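How Do You Teach a Robot to Pick Up a Box?

You learned to tie your shoelaces by watching someone else do it, then having a go, then getting in a terrible tangle, then having another go. Robots can learn from people too! One of the best ways is for a person to do the job first, using a robot's kind of fingers.
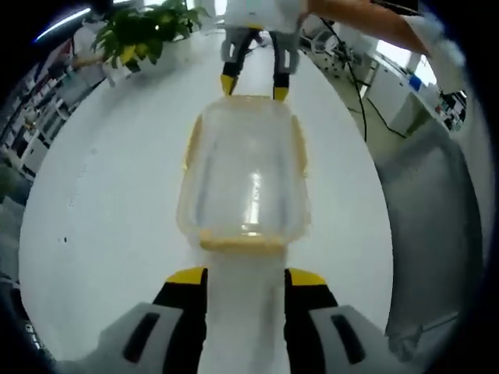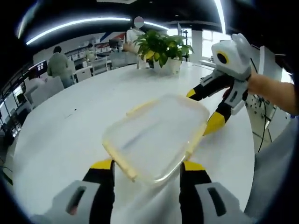 Think about your own hand for a moment. You have four fingers and a thumb, bendy joints all over the place, and skin that can feel a single crumb. Lots of robots have just two fingers, and that's it! So if you showed one of these robots how to lift a box using your bare hands, it would have a tricky time copying you. The clever answer is to give the person a pair of robot fingers to hold. This is called a hand-held gripper. The ones here have yellow tips on their fingers, and those tips are the parts that do the pinching, just like the ends of your finger and thumb. There is a camera on the gripper too, so everything the fingers get close to is recorded from the fingers' own point of view.

Why use a see-through plastic container? Because it's sneaky! You can look straight through the sides, and light bounces off it in bright streaks that change whenever it moves. You know where the edges are because you have met hundreds of tubs and lunch boxes in your life. A robot hasn't met any. It needs to see lots and lots of goes before it starts to work out which bit is box and which bit is table.

Two grippers are better than one

Try lifting a big tray with one finger and thumb. Wobbly, isn't it? Now use both hands. Much easier, but your hands have to work as a team: if one goes up before the other, your peas are on the floor. A robot with two arms has the same problem, so it needs lessons where two grippers work together.

What happens to all those goes?

Each go is called a demonstration. At the Plerness workshop in Vanolville, Nahuel Maldonado and his team spent May teaching a two-armed robot called Prutulix to move boxes. They recorded 224 demonstrations in the first week and ended up with 301. A computer looked through every one, hunting for patterns: when the box looks like this, the fingers usually move like that. Then Prutulix had a try. In its first 20 goes it dropped the box 2 times and once put it down upside down, very gently.

Driving from far away

There is another way to give a robot lessons, and it's a bit like playing a video game. You hold a controller, and when you move your hand, the robot's arm moves as well. This is called remote control, or teleoperation if you like long words (tele means "far away"). It's slower, but the robot is using its own real arms, so it finds out what they can and can't reach.

Try it yourself!

You will need two pairs of kitchen tongs, an empty plastic tub and a friend. Hold one pair of tongs in each hand and move the tub across the table. Now ask your friend to copy you exactly. Did they grab it in the same place? Swap over, turn the tub round and go again. Fragkou, the robot mouse who lives on our puzzle page, says her record is six tubs in a tower. Can you beat her?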